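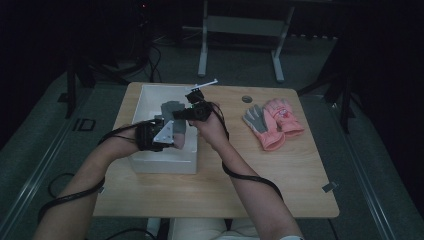
手套入盒工位,一只手套在白盒上方,另外两只在桌面右侧

# Grikau 采集与回放软件 开工前安全检查表(带批注)

适用地点:Wivthorpe 暗光间
适用任务:手套入盒(双手)
表格版本:2
填写时段:三月,上午 9:40 开始,午饭前填完

状态写法:`[x]` 通过,`[ ]` 未通过或未做,`[~]` 有条件通过,条件写在批注里。批注请直接写在条目下面,别另开文件,上一版的批注散在各处,找起来太痛苦了。

组件名字先对齐一下,新来的同事常常搞混:

- **Grikau**:主控制栈,负责状态机、限幅、急停逻辑
- **Pant**:规划器,读采集到的手部轨迹,输出双臂路径
- **Gudard**:记录器兼看门狗,所有数据流都从它这儿过

---

## A. 启动前:配置与版本

- [x] A1 Grikau、Pant、Gudard 三个组件的提交号与发布单一致
 批注:一致。这次启动脚本会自己比对,不一致就拒绝启动,太省心了!以前每次都要在三个终端里来回复制哈希。

- [x] A2 标定文件是当前这套手部装置的,左右没有装反
 批注:左右文件名已经改成 `left_hand` 和 `right_hand`,旧的 `a`、`b` 命名删干净了。顺手在加载时加了一个检查:让操作者只抬左手,如果软件看到的是右手在动,直接报错。

- [x] A3 工作空间边界已载入,边界原点在桌面上
 批注:桌角是圆的,边界多边形目前还是按直角画的。对采集没有影响,对回放来说四个角各多出一小块"允许区",已在 B 段限幅里往内收。

- [~] A4 配置里没有临时覆盖项
 批注:发现一个 `override_gripper_speed` 还开着,值等于默认值,所以效果为零。已删,重新启动后再看一遍。条件:下次开工前由另外一位同事复核覆盖目录为空。

- [x] A5 日志盘剩余空间足够跑完今天全部回合
 批注:够。Gudard 在空间不足时会停止接受新回合,当前回合仍然写完。我专门塞满一个测试分区试过,行为正确。

- [ ] A6 配置快照随每个回合一起保存
 批注:未通过。快照只在会话开始时存一份,中途改了配置就对不上。改动不大,已提交合并请求,合进去之前规定:改配置必须重开会话。

## B. 控制:限幅、急停、恢复

- [x] B1 控制循环稳定在 200 Hz
 批注:跑了一个完整会话,没有丢拍。打开可视化窗口时也没有丢拍,这一点值得高兴,上个版本一开窗口就抖。

- [x] B2 指令到执行的延迟不超过 35 ms
 批注:通过。判定看最差的那一拍,平均值仅供参考。麻烦以后填表的同事也按最差值填。

- [x] B3 关节速度与末端速度双重限幅有效
 批注:用脚本喂了一条故意很猛的轨迹,Grikau 把它削平了,而且削得很平滑,曲线看着真舒服。限幅触发时终端有黄色提示,日志里有对应事件。

- [x] B4 急停按下后,软件侧停止发送运动指令
 批注:软件侧通过。硬件急停按硬件表另行检查,两张表都签完才可以回放。**软件表通过不能代替硬件表。**

- [x] B5 急停解除后不会自动继续原轨迹
 批注:会停在"等待确认"状态,必须重新对齐起点。试了在各个阶段急停:接近、抓取、移动、松开。全部表现一致。

- [~] B6 双臂之间的最小距离检查
 批注:两臂都在盒口上方工作时,距离检查触发得偏频繁。手套这种软的东西经常需要双手凑得很近,人做起来很自然,机械臂照着走就一路报警。现在的处理:盒口上方单独划一个区,区内降速,最小距离沿用原值,触发就停。**不允许为了让任务跑通而调小这个距离。** 条件:该区只能以降速模式回放。

- [x] B7 夹持力上限按任务配置载入
 批注:手套任务用的是"软物"档。换成别的任务会自动清空,必须重新选择,我很喜欢这个设计。

## C. 感知:相机、手套、盒子

- [x] C1 头部视角能同时覆盖盒口和待取手套
 批注:盒子放左半边,备用手套放右半边,这个布置请保持,不要左右对调。检测器对对调后的布置还没有做过验证。

- [~] C2 暗光条件下的曝光设置固定
 批注:自动曝光已关。白盒在暗房间里很容易过曝,盒壁和盒内底面混成一片,深度就跟着乱跳。把曝光压低以后,盒沿的影子出来了,盒口边缘的拟合一下子准了很多!代价是黑色装置的细节变少,不过装置的位姿走自己的数据流,图像里暗一点可以接受。条件:换灯或开窗帘之后重做本条。

- [x] C3 盒口检测:四条边全部找到才算有效
 批注:手和装置挡住盒沿时会丢边,软件现在用最后一次有效结果,并且把"盒子位姿陈旧"标记往下传。Pant 收到陈旧标记后不会再规划新的下探动作。

- [~] C4 手套分割:相互叠着的手套能分开
 批注:两只手套部分重叠时,袖口那边偶尔被合成一只。灰色部分和粉色部分颜色差得明显,分割模型有时还会反过来,把一只手套切成灰、粉两块。新一版后处理加了"袖口必须连着掌面"的约束,两种错误都少了很多。条件:合并或切碎的帧必须标记为不可用于自动抓取,采集可以照常。

- [x] C5 被双手遮挡的手套不会被误判为"已入盒"
 批注:这条是我最想夸的改动。以前只要手套的像素落在盒口范围内,就算入盒,结果手还捏着呢,回合就结束了。现在要同时满足:夹持已松开、双手离开盒口区域、手套仍在盒内。三个条件全部写在 `done_check` 里,很短,推荐大家读一下。

- [x] C6 桌面上的固定物不会被识别为可抓取对象
 批注:桌面后侧的过线孔颜色偏深,右侧桌边还贴着一段深灰色胶带,两处都加进了静态遮罩。之前胶带有过一次被列为候选目标,置信度还不低。遮罩跟着桌子坐标走,桌子挪动以后要重新对齐。

- [x] C7 地面反光不进入深度融合
 批注:桌面高度以下的点全部裁掉了,简单粗暴,效果很好。

## D. 线缆与手部装置:软件能看到的部分

线缆怎么走由操作者和硬件表负责,下面几条只查软件有没有在线缆出问题时做对的事。

- [x] D1 左右装置的数据流时间戳同源
 批注:都由 Gudard 打时间戳,装置自带的时钟只留作参考字段。

- [x] D2 任意一侧装置断线,会话进入暂停
 批注:左右各拔一次,都能暂停。重新插上后要求重新对齐,不会把断线前后的轨迹拼成一条。

- [~] D3 接触不良(时断时续)能被识别
 批注:完全断开很好抓,时断时续就难多了。现在的规则是短时间内多次丢包即暂停。手臂大幅转动时,线绕在前臂上会被带着走,接头受力,最容易在那一刻出现毛刺。我在回放器里加了一条"丢包时间线",和手腕角度画在一起,一眼就能看出相关性,调试体验好得不得了。条件:时间线上出现连续毛刺的回合不进训练集。

- [x] D4 数据流静默超过 3000 ms,看门狗终止会话
 批注:通过。终止前会先写盘,已写入的部分可以正常读取。

- [x] D5 手指开合读数在零点处没有漂移
 批注:会话开头和结尾各读一次零点,差值写进元数据。超限时终端会响铃,声音有点吵,但确实没人会错过。

- [ ] D6 线缆拉紧时给操作者提示
 批注:未做。想法是利用手部位姿和桌子坐标估一个可达范围,快到边了就给提示音。不需要加传感器,很想试试,排在下一版。

## E. 规划:Pant 回放前检查

- [x] E1 人手轨迹到双臂轨迹的映射有可达性报告
 批注:报告现在会给每一段上色,不可达的段直接标红,点一下就跳到对应时刻的头部画面。请一定打开看看,比翻数字日志快太多。

- [x] E2 不可达段一律拒绝,不做自动"就近替换"
 批注:通过。就近替换的代码还在仓库里,默认编译时不包含。

- [~] E3 下探入盒的路径不碰盒壁
 批注:盒子前后方向比左右方向长,手套顺着长边放进去时余量很足,横着放就紧张。Pant 现在会优先选顺长边的姿态。碰撞模型里盒壁加厚了一层作为安全余量。条件:碰撞模型只包含盒子和桌面,垂下来的手套袖口没有建模,袖口挂在盒沿上的情况要靠监看的人喊停。

- [x] E4 松手之后先竖直抬起,再横向离开
 批注:写成硬约束了。

- [x] E5 第一次回放使用空跑模式(不夹物)
 批注:空跑没跑过,正式回放按钮是灰的。有人问能不能加个跳过选项,答复是不加。

- [x] E6 回放时桌边不坐人
 批注:软件会弹确认框,必须手动输入确认词,回车键直接按过去不生效。采集时操作者坐在桌前,腿就在桌沿下面,所以从采集切到回放,一定要等人离开座位再点确认。

## F. 数据收尾

- [x] F1 每个回合都有结束原因
 批注:字段不再允许为空。"成功""放弃""断流""急停"四选一。

- [x] F2 图像与手部位姿对齐抽查
 批注:抽查方式是找手指刚碰到手套的那一帧,看开合曲线是否同时出现拐点。对得很齐,看到两条线严丝合缝地叠在一起,心情大好。

- [x] F3 坏回合保留,不删除
 批注:移到 `rejected` 目录并注明对应的条目编号,例如 D3、C4。分割模型改进时,这些回合最有用。

- [ ] F4 自动生成当日摘要
 批注:脚本能跑,中文路径下会出错。已经定位到是一处编码没写明,改完再勾。

---

## 结论栏

| 项目 | 允许 | 备注 |
|---|---|---|
| 采集 | 是 | 改配置必须重开会话(A6) |
| 空跑回放 | 是 | 硬件表签完之后 |
| 夹物回放 | 有条件 | 盒口上方降速(B6),专人监看袖口(E3) |
| 无人值守 | 否 | 本版本不开放 |

## 留给下一次填表的同事

- A4 的复核请换人做,不要同一个人删了又自己查。
- C2 重做时先看盒沿,盒沿的影子清楚了再调别的。
- D3 的时间线默认是收起的,在回放器右上角展开。试过一次就会一直开着它!
- 桌子如果挪过位置,A3、C6 都要重做,哪怕只挪了一点点。
- E3 里袖口的柔性模型有个很粗的原型,在 Pant 的 `cuff` 分支上,只能离线跑。欢迎来玩,提意见直接写在合并请求下面。
- 未通过项:A6、D6、F4。F4 预计最先关掉,D6 等下一版。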